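Cell Planning and Budget FAQ
Sarpong Automation Support
Last revised Sat 3 September

These answers cover the Trostener planning package: simulated cell layout, equipment list and cost sheet. For service contracts, see the Zeria pages.

What does the planning package include?
A simulated model of your work area, one arm, one gripper and the objects you want handled. You also get a cost sheet with hardware, mounting, guarding and training on separate lines. Rendered views from the model are supplied with the sheet.
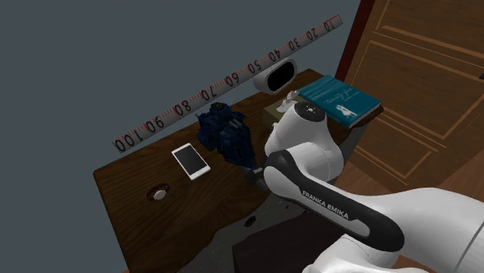

How long is a quote valid?
Quotes hold for 90 days from the date of issue. After that the arm and controller lines are priced again. Labor lines stay fixed until the end of the budget year.

Do I need to buy the arm before the layout study?
No. The study is done first and billed separately. If the study shows that a longer or shorter reach is needed, the arm line is changed before any order is placed.

Which objects should we send for modeling?
Send the ones that differ most in size and stiffness. A phone, a watch with a strap and a box of tissues make different demands on a two-finger gripper, and the gripper line depends on the hardest of them. Dimensions in millimeters are enough for rigid parts - soft items need a physical sample.

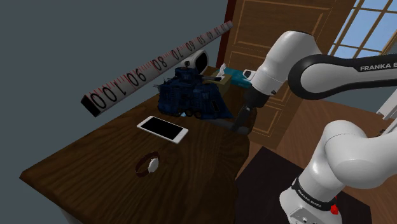
Tabletop layout in simulation, with the arm over the table and a measuring stick above it.

What does the layout study cost?
The fee is $2,539 for one table and one arm. Each extra arm position is charged at the hourly rate on the Cotora price list. The fee is credited if you order within the quote period.

Can we reuse a gripper we already own?
Often, if the flange pattern matches and the controller has a free port. Send the part number and a drawing of the mounting face. Adapter plates are quoted separately, and custom fingertips are a consumable. Budget for a second set.
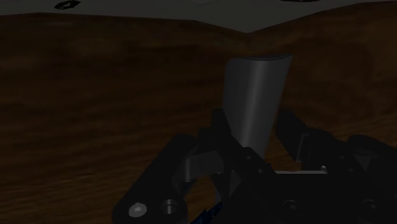
What is the lead time on fingertips?
Standard fingertips ship from stock. Custom sets take 57 days from drawing approval, and orders approved in August are scheduled after the summer shutdown.

Who signs off on the final equipment list?
Your project lead and our planning desk both sign. Changes after that point go through a written change request. Questions about an open request go to Nhyira Gyamfi at the planning desk, with the quote number in the subject line.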